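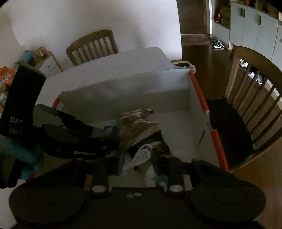

Girkever > Members > Snack Share FAQ

What is the snack share?
Every month Noseck packs a box of snacks and sends it to 50 households. You get what you get. Complaining about it is free and included.

How much is in a box?
The target is 900 grams of food, packaging not counted. The June box had 24 items, most of them crackers, and we heard about it. 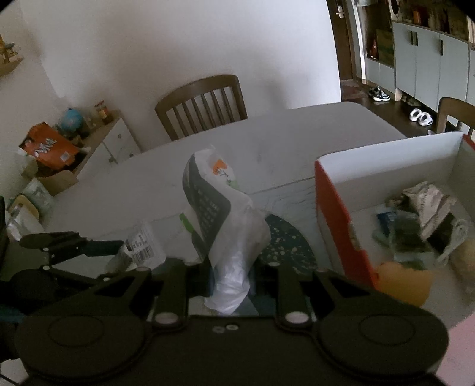
Can I skip a month?
Yes, if you tell us before noon on the day billing opens. At 12:05 you own a box. Pal, our ordering page, will not be moved by your story, and we have tried some good ones on it.

I have an allergy. Is this for me?
Probably not. We buy from small makers whose labels can be vague, and we don't repack anything. If nuts are a serious matter for you, please spend your money elsewhere. 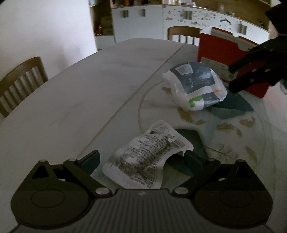

Refunds are simple. Write within a week and quote your box number (box 522, you know who you are). A squashed bag doesn't count as damage. A crumpled white packet like the one on the table would still get a polite no from me, but a split seam gets you a new one. "I didn't like it" gets sympathy.

Can I swap items with other members?
Please do. The Astano shelf by our front desk is for exactly that. Leave something sealed, take something sealed. Licorice has been known to stay there through several seasons – we don't discuss it.
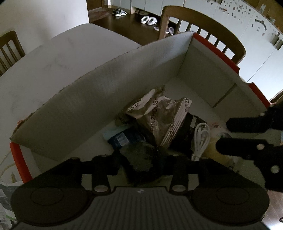 Freya Birkett
Member Questions, Girkever

Do you deliver to offices?
Yes, but a box left at reception becomes everybody's box by three o'clock. We replace lost parcels. We don't replace parcels eaten by Accounts.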